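Nivgate Early Learning Center
Materials and Playrooms Working Group
Minutes of the September Meeting

Held in the Upper Meeting Room, 4:15 p.m.

Chair: Raffaele Guerra
Present: representatives of the toddler rooms, the pre-kindergarten rooms, the after-school program and the purchasing office
Apologies: received from the Skuken site

1. Opening and minutes of the previous meeting

The Chair opened the meeting at 4:15 p.m. The minutes of the previous meeting were accepted with one correction. Under item 3, the shelving referred to as belonging to the Lâm Room should have been recorded as belonging to the Allport Room. The Lâm Room has no open shelving at present.

2. Matters arising

2.1 Floor mats. The replacement mats for the Allport Room have been delivered and are in use. One mat was supplied in the wrong size and has been returned to the supplier. The purchasing office expects a credit and will confirm when it has been received.

2.2 Storage closet. The pre-kindergarten representative reported that the closet outside the Lâm Room has been cleared, apart from two boxes of dress-up clothes which have no agreed home. It was agreed that the boxes would go to the after-school program. If they are not wanted there, they will be offered to the Skuken site.

2.3 Sand table lid. Still outstanding. The hinge is on order.

3. Block areas

3.1 The group considered a short paper from the purchasing office on the condition of the block sets. The center has used the present sets in all rooms for several years and pieces have moved freely between rooms in that time. The paper proposed that the sets be sorted, cleaned and returned to named rooms before any new purchase is considered.

3.2 The toddler representative supported the proposal but asked that the larger pieces stay together. Children in those rooms use them for stacking and carrying, and the smaller pieces are not suitable for the youngest group. This was agreed.

3.3 The after-school representative asked whether the program could keep a mixed set. The older children build across the whole floor and are not troubled by pieces that do not match. The Chair noted that this would also give odd pieces somewhere to go. Agreed.

3.4 Budget. A sum of $2,000 is available for playroom materials this year. The purchasing office advised that no more than $200 should be spent on blocks until sorting is finished. The group accepted this advice. A request to put the remainder toward a second book display was held over to the next meeting.

4. Sorting and cleaning

4.1 The Chair proposed that sorting be done in the Upper Meeting Room, where the tables can be left out overnight. Each room will bring its pieces down in the bins already in use. Bins should be marked with the room name in advance.

4.2 It was agreed that pieces would be sorted first by size and then by color. The pre-kindergarten representative questioned whether color was needed at all, as the bins in those rooms are not arranged that way. After discussion the group kept color as the second step, on the understanding that rooms may mix colors again once the pieces are back on the shelf.

4.3 Painted pieces are to be wiped with a damp cloth and mild soap and dried at once. They should not be left to soak. Unpainted pieces are to be wiped dry only. The after-school representative will bring cloths and towels.

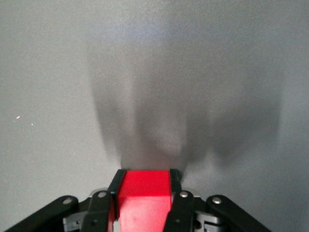
4.4 Small marks and scuffs from ordinary play are acceptable and are not a reason to withdraw a block. Pieces with splinters, cracks or flaking paint are to be set aside in a separate bin. The Chair will look through this bin before anything is thrown out. The toddler representative asked that doubtful pieces never be returned to the toddler rooms, whatever is decided for the other rooms. Agreed.

4.5 A count will be taken for each room once sorting is complete. The purchasing office asked that every room be left with at least 50 pieces. Any room falling short will have first call on the sum approved under item 3.4.

5. Shelving in the Allport Room

The lowest shelf has been reported as loose. Maintenance has tightened the brackets but advised against placing heavy bins at one end. The room staff will spread the bins along the shelf for now. The Chair asked to be told if the shelf moves again.

6. Other business

6.1 The Skuken site has asked to borrow the large puzzle mats for a family afternoon. Approved, with the mats to be returned within 12 days.

6.2 The after-school representative reported that the labels on the art drawers are peeling. Replacements will be printed by the front office.

6.3 A parent had written to suggest that the reading corner in the Lâm Room be moved away from the door. The room staff are in favor. The change will be tried and reviewed at the next meeting.

7. Actions

Purchasing office: confirm credit for returned mat; record block counts by room.
All rooms: label bins and bring blocks to the Upper Meeting Room.
After-school program: collect dress-up clothes; supply cloths and towels.
Chair: review pieces set aside; reply to the parent's letter.
Front office: print labels for art drawers.

8. Next meeting

The next meeting will be held in the same room at 4:15 p.m., on a date to be circulated by the Chair. Items for the agenda should reach the front office in writing.

The meeting closed at 5:20 p.m.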